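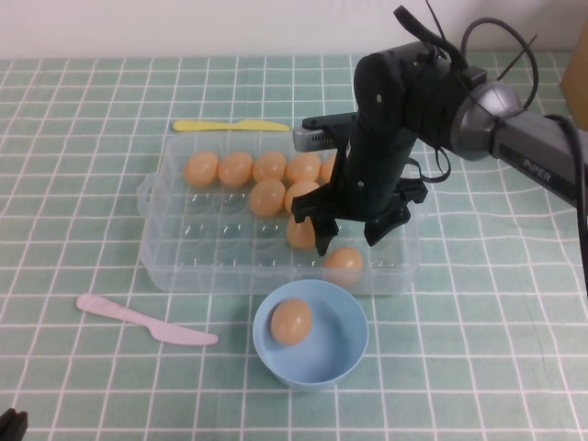

Words by J. Garrido

The first thing you learn about teaching a robot to move eggs is how long an afternoon can get. I spent one in December at Drullard, a small lab above a tile showroom, and by the time I left I had moved the same eggs so many times that I was reaching for them in my sleep (my wife can confirm this, with some irritation).

The setup is pure kitchen table. Mint-green cloth with a white grid, a clear egg tray, a little light-blue bowl, a couple of plastic knives in yellow and pink. And then, leaning in over all that, a black and gray arm with PIPER printed on its side and cables looping off the top of its wrist. It looks like it wandered into a tea party!

The work goes like this. You guide the arm through a job, and the computer writes down everything: what the cameras saw, where each joint was, how far the fingers were open. One run is one example, which everybody at Drullard calls a take. The model they're training, Catico, gets fed the takes and is supposed to work out the general idea of putting an egg somewhere. The egg project had 2867 takes in the bank when I showed up. My contribution was going to be 100.

I made 39. My first few were awful – I came in too low, I nudged the neighbors, I hung over the tray with the fingers open for ages trying to judge the gap from the wrong side. I kept apologizing and asking if we should delete them. Some we did. But the slow, fumbly ones where I missed and then fixed it were kept, and the crew seemed pleased to have them. A model that has only ever watched perfect grabs has no clue what to do after a bad one.

Between takes you mess up the table a little. Slide the bowl over, turn a knife, start with the eggs bunched at the back or one off by itself in a corner. I got weirdly into this part, like setting a table for a very picky guest. Clear plastic is apparently a pain for cameras, too, so the tray gets moved a lot.

A good take runs 30 seconds. Mine ran longer, and my shoulders knew it.

Before I went home they let Catico have a turn with the latest training loaded. It picked up an egg, drifted toward the bowl, stopped above the rim, and just sort of hovered there, thinking it over. I knew that hover. I'd done it all afternoon.

The takes go next to Arnent, the group's second site, where a different arm will be trying them on a different table. I've asked if I can come by and finish my other 61.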